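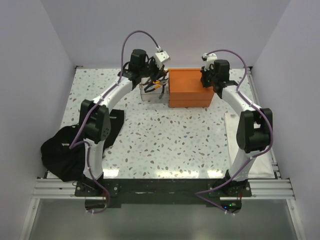
Udthorpe Garage Notes

Hi! This is the README for my hand tool and hardware list, which began as a scribble on the back of a seed packet and got badly out of control. If you just want the files, skip down to "What's in the folder". If you like reading about other people's pliers, stay put.

Why I made it

I moved into the Udthorpe house in January with a garage full of stuff I'd inherited, bought twice, or picked up at yard sales. I kept buying the same 10 mm socket. So I started writing everything down, one line per item, and by spring I had 1460 lines and a strong opinion on how to name screws.

A few people on the Lusano repair forum asked for a copy, so I cleaned it up (mostly) and put it here.

What's in the folder

tools.csv - hand tools, one per row. Pliers, wrenches, files, the lot.
hardware.csv - screws, bolts, washers, hinges. The long one.
bins.csv - where things live. 67 containers at the moment, from jam jars to the big lidded crates.
wishlist.txt - ignore this, it's just me dreaming about a drill press.

Columns in tools.csv

id: a plain number. I never reuse one, even if the tool gets lost or given away.
name: what I'd call it out loud. "Long nose pliers", say.
size: in inches or millimeters, whichever is stamped on the tool. I know, I know. I tried converting everything once and made a mess of it.
bin: matches the bin column in bins.csv.
condition: good, okay, or sad. Sad means it still works but I wouldn't lend it to anyone I like.
notes: anything goes. Some of these get rambly!

How the bins work

Anything I reach for every week goes in a clear bin, no lid. Anything I don't goes in a lidded one with masking tape on the short side and the bin number in fat marker. I tried color coding by tool type first (red for cutting, blue for measuring and so on) and gave up after 117 tools, when I ran out of blue and the store had stopped carrying it.

Nothing goes in a bin without a row. I break this rule all the time, which is why there's a bin 0, meaning "somewhere on the bench".

Known problems

Washers are a guess. I weighed a handful and did the math, and got about 3000, so please don't hold me to it.
Some names have an accent that Excel chews up. Alarcón, the brand I typed in for my old chisels, is the usual victim. Open the file as UTF-8 and it should be fine.
Drill bits under 2 mm aren't listed at all. They vanish faster than I can type.
Rows with an empty bin are things I've lent out.

Using it yourself

Copy it, delete my rows, keep the headers. It all opens in any spreadsheet program. I also use a little label script called Sturkodo that reads bins.csv and prints a sheet of stickers, but you really don't need it - tape and a marker got me through the first few months.

If you spot a mistake, open an issue and give me the row id. I check in most weekends, slower when the garden's busy.

Last tidied 6 July 2022. Hinges still to do.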